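From: Roxana Nedelcu
To: Brendmont home automation list
Date: 26 February 2025
Subject: Re: Are the chore machines any closer?

Chaiwat Thaweesak wrote:

> In October a few people here said we would have a machine that
> puts the dishes away within two years. I am redoing my mother's
> kitchen and would like to know whether to leave room for one.
> She can cook fine. What she can't do any more is reach up and
> hang cups or lift plates out of the rack. Is anyone on the list
> close enough to this work to give a straight answer?
>
> Chaiwat

Chaiwat,

I would not leave room for one. Build the kitchen for your mother as she is now, with the cups and plates at counter height.

I write up trial results at Avley, so I see a lot of this. Most of our test jobs are the ones you describe. Mugs and a mug tree are a standard one for us, and two views of that setup follow.

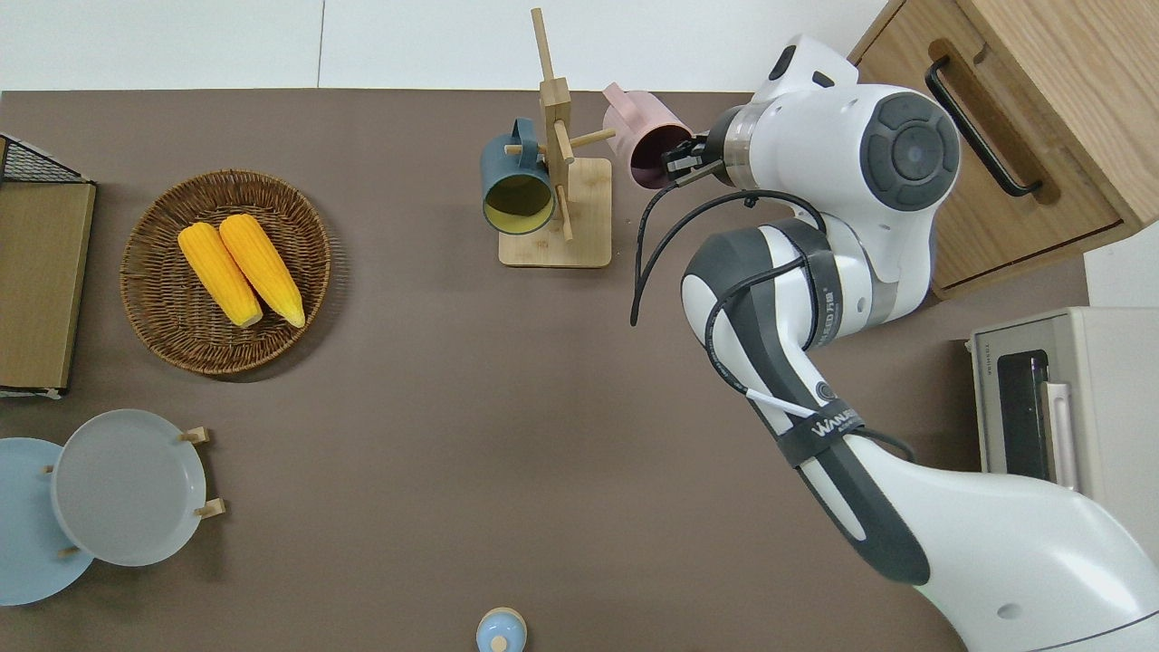
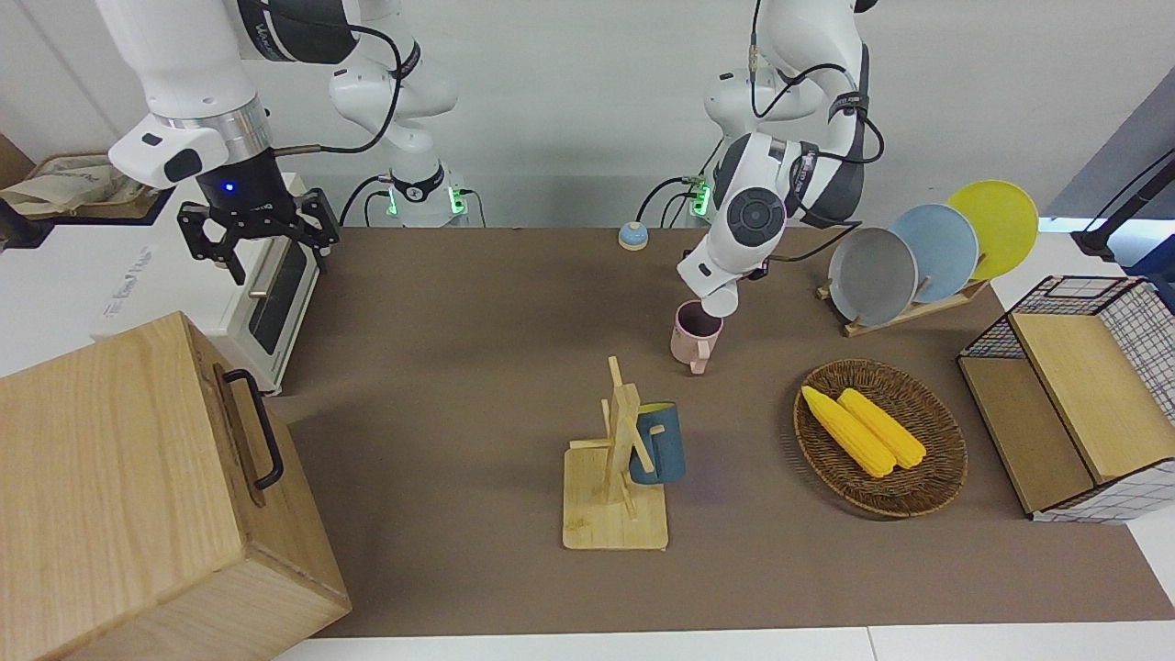
A mug is harder than people think. The grip has to be on the rim or the handle, the handle has to end up facing the right way, and then a small loop has to go over a short peg. You and I do it by feel. If the handle touches the side of the peg we shift it a little and try again without looking. An arm that relies mainly on its cameras can lose sight of the peg at the moment it matters, when the mug is in front of it.

Our last full run was 286 tries at hanging one mug. The arm got 200 of them on the peg with no help. The misses were mostly handles that stopped short of the peg, and 12 were drops. For research those are decent numbers. In a kitchen it would mean your mother steps in several times a week, and bending down for a dropped cup is worse for her than reaching up.

Speed is the other thing. A person hangs a mug in 2 seconds. We are a long way from that, and I have stopped putting times in the summary because they distract from the success rate.

Shop-floor work is further along. Stasiv has arms loading parts into trays all day, but the parts are identical and the tray is bolted down. Wuvov tried the same approach on mixed returns and went back to people for anything with a handle or a strap.

If you want to spend money on the kitchen now, I would look at pull-down shelves and a drawer for plates. Put an extra outlet at the back of the counter while the wall is open. It costs little, and it will be useful whatever she ends up plugging into it.

I can send you the write-up of the mug trials off list if you want it.

Roxana

Contact the list owner | Copyright remains with the authors of each message | Back to top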